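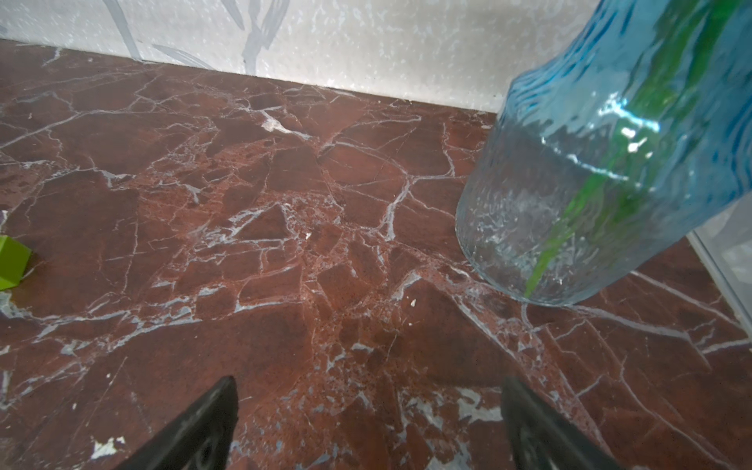

Reddish-brown marble, pale veins.

DARKROOM NOTES, 25/10/2021

Quick one this time, fixer is on the bench and I have film hanging. Main news is Dromska. The powder developer is back after most of a year of nothing. Same bag, new label, price up a bit. Clinari has it on the shelf and will mail it, though their site still says sold out. Call them.

I ran a few rolls of cheap 100 speed film through it. Times on the new label are wrong for me, too short, thin negs, no shadows to speak of. Went back to the old times and all good. So if you kept the old sheet, use that. If you didn't, write me and I'll type it up.

Agitation. Everyone asks. First 30 seconds steady, then 3 slow turns each minute. Segundo Cuervo does a full stand for 60 minutes and sends me beautiful prints, so what do I know. I tried it his way and got streaks off every sprocket hole. Could be my water. Could be the tank, its an old one with a lid that never seated right. 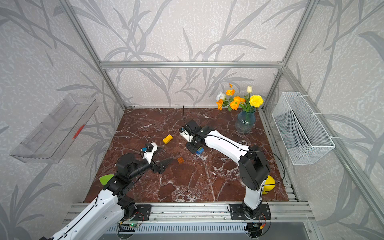

Two white-and-black arms, leaf wallpaper, marble floor.

Scanning — Marijke Claeys asked if 3000 dpi is enough off a flatbed. For 35mm, for a web page or a small print, sure. Past that you are mostly scanning the softness of the flatbed. Spend the money on a decent holder that keeps the film flat. I get more out of flat film than out of any setting in the software. Turn off the sharpening too. And the dust removal, it eats silver grain, does weird things to eyelashes.

Curling film: hang it with a clip at the bottom, a heavy one. Then sleeve it and put it under books overnight. Not the radiator. I did the radiator once.

Rarkadbridge camera fair is still on for the end of October, same hall, doors early. Yuk-lan Shek will have a table of enlarger lenses and she tells me more than 60 reels, mostly steel. Check the steel ones for bent wire before you pay, roll it along the table and listen. Wen-hsiung Yau is looking for a 6x9 negative carrier, any condition, and has paper to swap, some of it probaly fogged.

Next issue: toning, and a letter from Anatole Chevalier about my hypo clear advice. He disagrees with all of it.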